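A visit to the two-armed cell at Widside, Wumlow

Posted 3/7/21

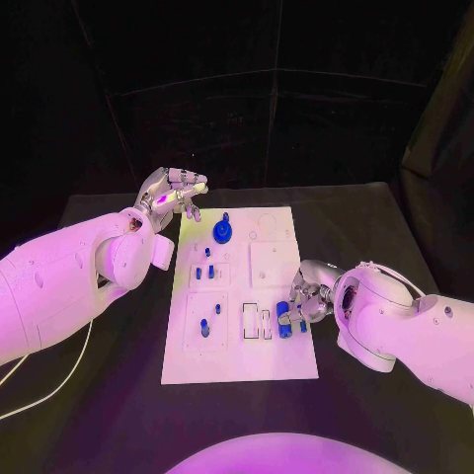
How long does it take to look after a machine like this one?

Most of a morning every week, plus a longer stop in June when the hands come off and the whole thing is gone over properly. The weekly part is largely wiping, tightening and staring at cables.

I had gone to Wumlow expecting a factory. Widside turned out to occupy the back half of a building whose front half sells conservatory blinds, and I spent some time among the blinds before being rescued. There was a signing-in book, a pair of plastic overshoes and a leaflet about the fire doors. I have been to shipyards with less paperwork.

The cell is the one Widside uses for trying out assembly jobs before a customer commits any money to them. It has two arms, each with a hand on the end that has proper fingers, and a table between them with a dark cloth over it. The parts board goes on the table. At present the job is called Lebrun, after the customer or possibly after the customer's building; I was told both. It consists of getting blue pegs and cylinders in and out of their places on the board, over and over, until somebody is satisfied. The target is 1,000 placements without a person stepping in. When I asked how near they had got, I was offered a biscuit.

What I had come to see was the upkeep, on the grounds that anybody can show you a robot working and it takes a certain confidence to show you one with the screwdrivers out.

The morning starts with the cloth. It has to lie flat, as a ruck under one corner tips the board, and a tipped board means that every peg is approached at slightly the wrong angle and nothing in the log will tell you why. They lost two days to a ruck in the spring. The cloth is now smoothed by hand and checked with a small spirit level, the cheap sort you hang pictures with. A better one was bought and is kept in its box.

Then comes the board. The raised plates are fixed down by small screws, and these work loose at a speed that everyone had an opinion on. One school says to tighten them weekly and the other says that tightening them weekly is what wears out the holes. The compromise is a dab of paint across each screw head. If the paint line has broken, the screw has moved, and out comes the driver. I thought this was very good and said so, and was told that it is how people have been doing it on lorries for ever.

The blue parts get a wipe with a dry cloth and a look at their ends. Worn pegs go in a jar. A peg is retired after 200 goes or when it starts to wobble in its hole, and in practice the wobble wins. There is a drawer of replacements, all bought in one order so that the blue would match, which matters to the cameras and, I suspect, to the person who placed the order.

Next, the cables, which took longest. An arm bends in a great many places and the cable has to bend with it. It needs slack, and slack finds things to catch on. Each arm is moved slowly through its reach while somebody follows along beside it with a torch, watching the loops at the wrist and muttering. A loop that pulls tight gets more slack. A loop that flaps gets less. I watched one adjusted three times and finish, as far as I could judge, where it had begun.

The covers on the arms come off for the wiring behind them, but only in the June stop. The rest of the year they look in through the openings and leave it at that. The screws for the covers are of two lengths and very nearly the same, and putting a long one where a short one goes is an error you can make only once per cover. The muffin tin on the shelf, labelled in marker pen, is for those.

The hands are the costly bit. The fingers are checked one at a time, each asked to curl and straighten, and the fingertips are looked at for wear. Fingertips come from Cliltadent, who will sell you one or will sell you 10, and will not sell you four. Widside needed four. The rest are in the drawer under the pegs, where they give a nasty turn to anyone looking for a pencil.

After that, each hand is brought down to touch a known spot on the board and the difference between where it is and where it believes it is gets written down. The figures go in an exercise book as well as on the computer. I leafed through the book when invited to, and found a page where someone had written "no idea, try again after lunch", followed by a perfectly ordinary set of numbers.

We did stay to see it run. It is slow. A hand comes across, thinks about things, lowers its fingers round a part and considers its position. I caught myself leaning in the direction I wanted it to go, as people do at bowls. It managed a few pegs, then stopped and asked for attention, and the torch came out again. The fault was a finger reporting that it was bent when it was plainly straight. It was switched off and on. It then agreed that it was straight.

I asked what a stoppage costs and was given the figure of 2,000 pounds for the worst they had had, most of which was a wrist joint and a courier. The rest was the time spent proving it was the wrist. They had changed the other things first, the other things being cheaper.

Visits can be arranged by writing to Widside a fortnight ahead. Groups of six at most, flat shoes, and no bags near the table. Parking is shared with the blinds people, who are patient about it up to a point. The café on the corner in Wumlow shuts at two and we got there at ten past.

Recent visits
The lock gates at low water
A morning in a button factory
Open day at the signal box, with rain
Two breweries and a bus
The county seed store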